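Jeltero Introduces the Cevix Bed-Making Procedure and Corner-Loop Duvet for Furnished Rentals

27 February 2018

Jeltero, a supplier of bed linen and room-preparation services to furnished rental operators, today announced the release of Cevix, a written procedure for stripping, inspecting and remaking beds between stays. Cevix is issued together with a revised specification for the company's Wada line of white duvets, flat sheets and covers. Both are available to existing customers now and to new customers from March.

The procedure applies to single and double beds with a freestanding mattress on a rigid base. It does not cover bunk beds, sofa beds or adjustable beds. Text and checklists are supplied in a ring binder and as a file for printing.

Cevix divides the work into 5 stages: strip, inspect, base layer, top layer and floor check. Each stage ends with an item to be initialed on the room sheet. Customers who use their own room sheets may copy the items across, provided the order is kept.

In the strip stage, the duvet is removed first and by its corners. It is drawn toward the foot or the open side of the bed, whichever gives the longer clear run, and lowered into the linen bag. Pulling from the middle of the hem is not permitted under the procedure. The flat sheet and mattress protector follow, and pillows are handled last.

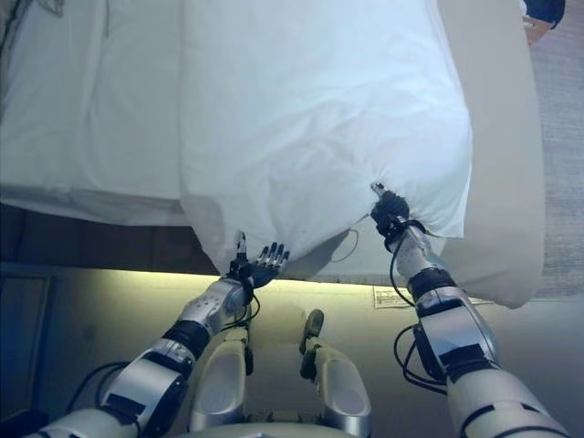 Handling of the top layer accounts for most of the changes from the company's earlier guidance. The previous version allowed a duvet to be thrown across the bed and adjusted from both sides. Cevix replaces this with a two-point hold along one edge. With the white duvet held near its corners in this way, the edge between the hands drops in a shallow curve and the side of the mattress stays in view, so that the overhang can be judged before the duvet is released. The overhang is then matched on the opposite side. Where the room layout gives access from one side only, the far edge is set first and the near edge is brought down last.

The base layer is specified separately. The flat sheet is laid with equal drop on both long sides, smoothed from the center outward and turned down over the mattress edge. Hospital corners are optional. Jeltero found that operators were divided on the matter and that a simple fold was acceptable where the duvet covers the corner.

The inspection stage takes place with the mattress bare. Staff check the top panel, side panels and corners for stains, open seams and loose piping. The mattress is rotated head to foot at intervals set by the operator. The bed base is checked for movement at the joints and for dust along the upper edge. Any defect is recorded with the room number and the side of the bed, using left and right as seen from the foot.

"The earlier document was accurate but it was written from the linen cupboard," said Ashok Bajpai, technical manager for linen at Jeltero. "It gave sizes, weights and wash temperatures. It said very little about where a person should stand or which edge to pick up. Most of the questions we received were about those two points, and Cevix answers them in the order in which they come up." 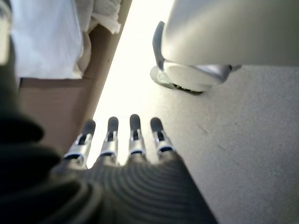 The revised Wada specification adds fabric loops inside each corner of the cover and matching ties on the duvet. The ties hold the filling in position when the duvet is lifted at the edge. Seams at the corners are double stitched. Care labels have been moved to the short side of the cover, near the closure, so that staff can find the foot end by touch. Earlier Wada covers remain compatible with the new duvets, although the corner ties will have nothing to attach to.

Cevix was tested over the winter at Nollo, a furnished apartment operator that changes its beds on a fixed rotation. The test used 1000 bed changes, each logged on a room sheet. Comments from the housekeeping staff led to two amendments: the pillow step was moved to the end of the strip stage, and the floor check was made a stage of its own.

The floor check requires a look along both long sides of the bed and under the base after the top layer is finished. Paper, tags, clips and small items are picked up before the vacuum cleaner is brought in. Found property is bagged and recorded under the operator's existing rules.

Jeltero has printed 3000 copies of the procedure. Customers with a current linen contract will receive 2 copies per site at no charge. Additional copies, replacement checklists and Wada fabric samples can be ordered through the customer desk. Operators changing from another supplier may request an on-site measurement of mattresses before placing a first order.

About Jeltero

Jeltero supplies bed linen, towels and room-preparation documents to operators of furnished apartments, guest houses and staff housing. Product lines include Wada bed linen.

Press contact: Ashok Bajpai, Jeltero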